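Print this page | E-mail this page

Testgate 2 - descent checker for tabletop arms
Part no. 859 | $739 per licence, plus tax

Testgate 2 runs inside your simulator and watches one thing: how low the gripper means to go. Tell it the height of your tabletop and of whatever is sitting on it, and it stops the program before the fingers reach a place they shouldn't be. Version one did this too, except when it didn't. We owe existing customers an explanation, so it's on the product page, where our sales department would prefer it wasn't.

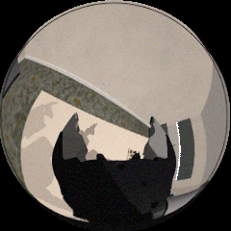 The Majumder fault

Named after the test cell where it turned up, a tidy simulated room with a table, an arm on a green pedestal and a chessboard. Version one measured clearance from the wrist flange and subtracted the length of the gripper. If you changed grippers partway through a session, it went on subtracting the old one. Swap in something 50 mm longer and Testgate would approve the descent with a clear conscience and a green light, while the fingertips were well on their way into the furniture.

In a simulator this costs you an afternoon. On a shop floor it costs fingers - the gripper's, if you've kept your guarding up.

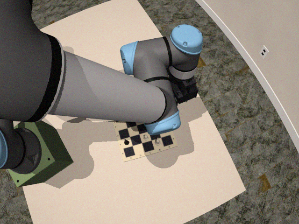 Marcelino Mateos
Product Support, Rolside

I signed off on version one, so I got to write this part. Our regression suite used a single gripper from start to finish, and it passed every night with flying colours. The fix reads the tool length again at the start of each move and refuses to run if the value is missing. It also logs the refusal in words, as the old fault code had been described to me as "a licence plate".

Chess makes a good test of the new behaviour. The pieces are small, the board is thin, and the arm has to work close to both. 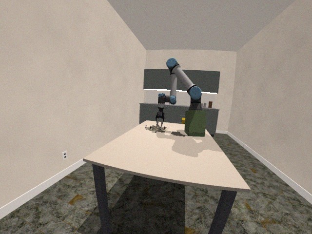
Billusness wrote to say that the new version now stops their program every morning until somebody types in a tool length, and that they had been happier not knowing. We have added a saved default, which must be confirmed at start-up. They are still not thrilled.

What's in the download

Testgate 2 plug-in and installer
Tool table editor
Fault log viewer
Upgrade notes for version one, dated November 1, 2023

Version one users upgrade at no charge. Support for the old version ends in December, and we won't be sending flowers.

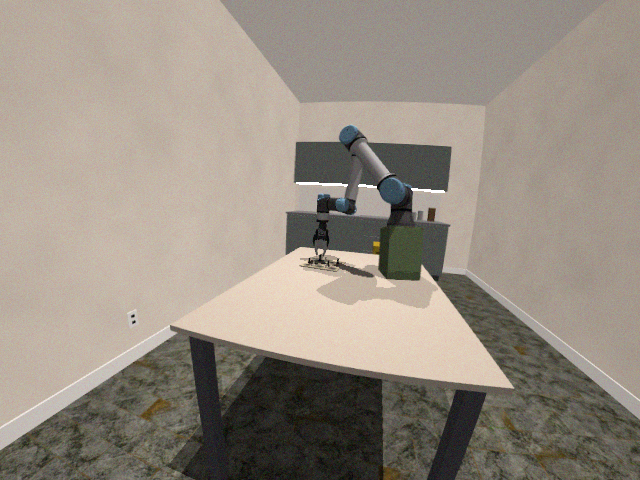
Can Testgate 2 replace the emergency stop on a real arm?

It can't. It is a simulation check with no safety rating, and your stop circuit has to be wired and tested separately.

We use cookies to remember your cart. Accept | Manage settings

Contact Rolside | © Rolside. All rights reserved. | Back to top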